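How Does a Robot Learn to Set the Table?
By Afaf Chamoun
Jul 9, 2025

Setting the table is an easy chore. You pick up a plate, put it down, add a fork and a glass, and you're done. You can probably do it while talking to someone.

For a robot, it is a hard problem. A robot has motors and joints, but it can't decide anything without software. Software is the set of instructions that runs on a computer. It has to work out what is on the table, where each thing is, and how the robot should move.

Programmers used to write out every move by hand. The instructions said things like "go forward 300 millimeters, go down, close the fingers." That works in a factory where every part is always in the same spot. It doesn't work in a kitchen. If somebody pushes the plate over a little, the robot closes its fingers on air.

So many engineers now teach robots by showing them. A person does the chore using grippers, which are tools with fingers like a robot's. Cameras record the work, and the software studies the recordings later.
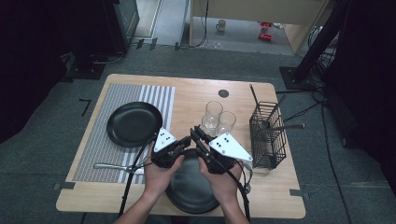 One recording is never enough. At Lindevmont, a robot software company, the table-setting program is called Skoten. It learned from 3000 recordings. In some the plates started on the left, and in others they started on the right. The lighting changed too.

The first job for Skoten is seeing. Engineers call this perception. A camera picture is only a grid of colored dots, and each dot is stored as numbers. The software looks for patterns in those numbers that match a plate, a spoon or a glass. Clear glasses are tricky, because you can see the table right through them. Skoten needed 850 extra recordings just for glasses.

The second job is planning. The software picks a path for the arm to follow. A good path gets to the plate without knocking over anything on the way. Skoten doesn't plan the whole chore at once. It plans a short piece, looks again, and plans the next piece. If a fork has moved, the new plan can use the new spot.

The third job is control. Control software sends signals to the motors and checks that the arm is going where it should. It also decides how hard to squeeze. Too soft, and the plate slips. Too hard, and a glass could break.

Skoten still makes mistakes. In December it took 4 tries to pick up one spoon that was lying against the side of a basket. The engineers added more recordings of spoons in baskets and trained the program again.

Words to know

Gripper: the part of a robot that holds things.
Perception: using cameras or other sensors to find out what is nearby.
Planning: choosing which moves to make.
Control: making the motors carry out those moves.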